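Trendance hand grippers: first impressions

Feb 17, 2018

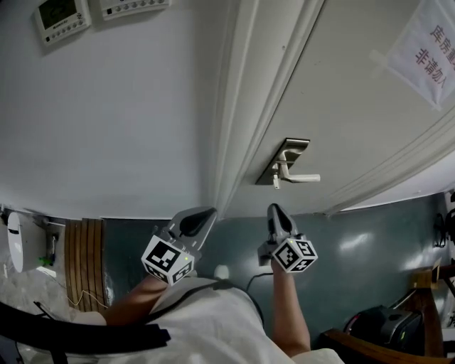 Both grippers held out towards the door, strap on.

I have had a pair of Trendance grippers on loan from Gudorura and said I would write up what I made of them. They are the hand-held sort. You carry one in each hand, do a job with them, and the recording is used later to teach a robot arm the same job.

The grippers are grey plastic with pointed fingers and black tips. Each has a white cube at its base, printed with black square markers, and a small green light. The cubes are bigger than I thought they would be from the brochure. I knocked one against the door frame more than once in the first hour, and after that I learned to keep my elbows out.

Doors were my main test. A lever handle is a fair thing to ask of a gripper, as you have to come in from below or from the side and keep hold while the lever turns. My first five tries were poor. After a bit of practice I could do it without thinking much, though the right hand was always better than the left.

The strap is comfortable over a short-sleeved shirt. The cable is thin and I forgot it was there, until I turned round too quickly. A clip to hold it at the shoulder would help and would cost next to nothing.

Radek Murín tried them as well and found the grip too wide. He has small hands. I had no trouble.

The manual is 71 pages long and the part you need starts on page 5. Csaba Vincze at Udport tells me a shorter one is due in October.

I would hire a pair again. I would not buy them yet, not until the cable is sorted. Next I want to try drawers, and a kettle if I am allowed.

5 comments | Share this post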